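Trukwood Tapes membership FAQ

Does the 30 dollar tier get me every back episode?
So they say. I counted 21 Tisteten retrospectives on the feed, and 3 of those are trailers.

Is the Prarthorpe series ever coming back?
Denise Bellamy has promised it every September I can remember. I'd budget for not hearing it.

Are the bonus commentaries worth it?
The Dimitriou ones, maybe. The rest is two hosts reading a cast list.

What happens if the drive misses 2,000 members?
Biljana Ionescu says the show goes monthly. She said the same last time and it stayed weekly.

Can I cancel?
Yes, from the account page. Downloads you already saved will still play.
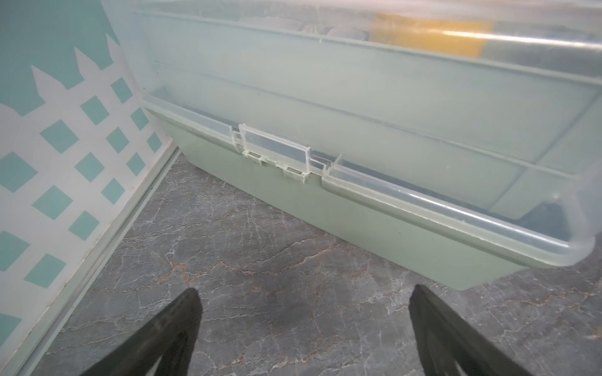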